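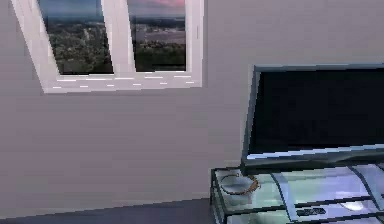
Lüften, Schimmel und schlechte Luft: Was wir in einem Monat Wohnheim gelernt haben
Projektbericht im Modul Wohnen und Gesundheit
Hacer Akgül, Dezember 2024

Angefangen hat alles mit einem Fleck. Hinter meinem Kleiderschrank im Wohnheim Hirkau, ungefähr so groß wie ein Bierdeckel, grau und ein bisschen pelzig. Ich habe ihn weggewischt, er kam wieder, ich habe geschimpft, und als im Seminar Themen verteilt wurden, hatte ich meins schon. Die Frage für den Bericht lautet also: Wie lüften Studierende in kleinen Zimmern, und was macht das mit der Feuchtigkeit?

Zuerst die Umfrage. Ich habe den Link über den Hausverteiler geschickt, der 764 Adressen hat, und fest mit vielleicht fünfzig Antworten gerechnet. Zurück kamen 539! Ein Bogen war komplett leer bis auf das Wort "Pizza", bleiben also 538 für die Auswertung. Dass das Thema so viele Leute beschäftigt, hat mich echt umgehauen. Manche haben mir halbe Romane ins Kommentarfeld geschrieben, meistens über Mitbewohner.

Das häufigste Muster ist das gekippte Fenster. Morgens auf Kipp, abends zu, fertig. Genau so habe ich das auch immer gemacht (meine Oma übrigens auch, und die hat mir das Lüften beigebracht). Das Problem dabei: Durch den schmalen Spalt geht wenig Luft, aber die Wand rund ums Fenster kühlt über Stunden aus. Und an kalten Flächen schlägt sich die Feuchte aus der Raumluft nieder, vor allem in Ecken und hinter Möbeln, wo kaum Luft hinkommt. Hallo, Kleiderschrank.

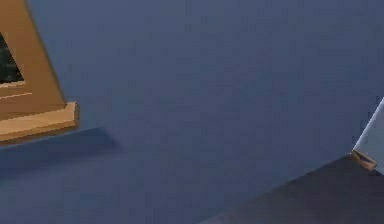 Beim Stoßlüften dagegen macht man ein paar Minuten ganz auf, die Luft ist ausgetauscht, die Wände bleiben warm. Klingt simpel, nur tut es im Winter keiner gern, der gerade aus der Dusche kommt. Ich auch nicht.

Für den zweiten Teil habe ich im November in 26 Zimmern Feuchtemesser aufgestellt. Die Geräte heißen Plolero und gehören dem Fachbereich, man muss sie mit einem Formular ausleihen, das ich insgesamt dreimal ausgefüllt habe, weil immer irgendeine Unterschrift fehlte. Die Hälfte der Leute sollte weitermachen wie bisher, die andere Hälfte dreimal am Tag stoßlüften und das in eine Liste eintragen. Ausgelesen habe ich alles mit Grisum, das Programm stürzt gern ab, wenn man zwei Dateien gleichzeitig öffnet. Bitte zwischendurch speichern, falls jemand das Projekt weiterführt!

Was kam raus? In den Stoßlüfter-Zimmern lag die Luftfeuchte nachts im Mittel niedriger, am deutlichsten bei denen, die direkt vor dem Schlafengehen noch einmal aufgemacht haben. Tagsüber war der Unterschied klein. Ich bin vorsichtig mit großen Schlüssen, weil die Gruppe klein war und die Listen, na ja, teilweise verdächtig ordentlich aussahen. Ein Zimmer musste ich fast ganz rausnehmen, da stand das Messgerät die erste Woche neben dem Wasserkocher.

Ein Thema habe ich völlig unterschätzt: Wäsche. Wer im Zimmer trocknet, kann noch so brav lüften, die Kurve geht jedes Mal steil hoch. Der Trockenraum im Keller ist laut Kommentaren "immer voll" oder "gruselig". Im Café Đoàn gegenüber habe ich darüber lange mit Leuten aus dem dritten Stock diskutiert, und eigentlich wollten alle bloß eine zweite Wäschespinne.

Beim nächsten Mal würde ich früher anfangen, die Außentemperatur selbst mitmessen und die Frage nach dem Wäschetrocknen gleich in die Umfrage packen. Der Schrank steht jetzt übrigens eine Handbreit von der Wand weg. Fragebogen und Rohdaten liegen im Kursordner unter Anhang B.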